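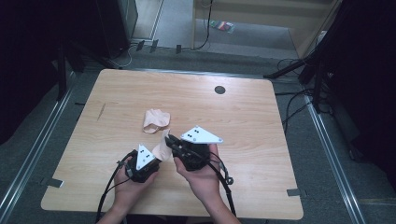

1/ Sock pairing, table method

Posting my laundry notes as a thread. Small beige items are the slowest part of any load I fold, and the colour gives you very little to sort by.

2/ Surface. Pale wood, rounded corners, a few tape strips on the edges. Beige on pale timber is poor contrast, so I go by outline and the curl of the opening. A dark towel underneath would help. I keep forgetting to bring one.

3/ Handling. One piece up at a time, pinched on both sides and lifted just clear of the table. The other stays flat behind it. Lifting both at once gets you a knot.

4/ Finding the opening. Leave the crumpled one lying down and look for the curled edge. Flatten from there towards the closed end. Going the other way traps a fold at the toe.

5/ Negin Sadeghi asked whether rolling is faster than folding. I timed 100 pairs of each in August. Rolling won by 341 seconds over the full run, but it stretches the cuff. I still fold.

6/ Odd ones go in a bag for 2 washes, then to the rag drawer. Parviz Fallahi says that's too strict — he keeps his for a year.

7/ Table note: the black grommet near the far edge will swallow a baby sock. Work on the near side.

8/ Next thread is fitted sheets, probably Fri 28 January. Send corner techniques if you have them.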